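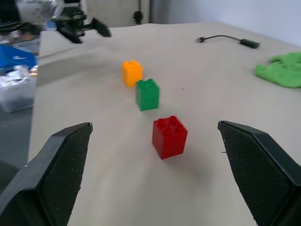

Arroyo, Jun 26, 2020

Search this blog Go

The question put to this author most often is whether a machine can yet tidy a table. A toy brick is a fair test. It is rigid, and its sides are flat. A crumpled cloth remains much harder -- it has no fixed shape to plan for.
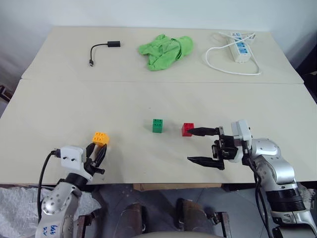 Montserrat Escobar of Iswood expects useful household work within four years. I would allow up to twice that, and shall return to the matter in November.

Last updated: 2 days ago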